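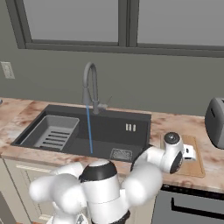

Ladi Ogunleye looks after the two-arm kitchen cell at Deltley, both the simulated one and the real one it is built from. Most of her week goes to the simulated one.

"The sink is what takes the time," she says. "If the faucet is running when the scene loads, I check the arms first and the water second."

Each arm gets its zero position reset every 200 runs. After 2,000 she reloads the whole cell from the Stumell file and compares the joint limits again. In April she found the right gripper closing 2 mm short.

"I changed one line. Finding the line took seven hours."

She keeps her notes in a plain text file, newest at the top. The next job is the wrist joint on the left arm, which drifts when it is held out for long.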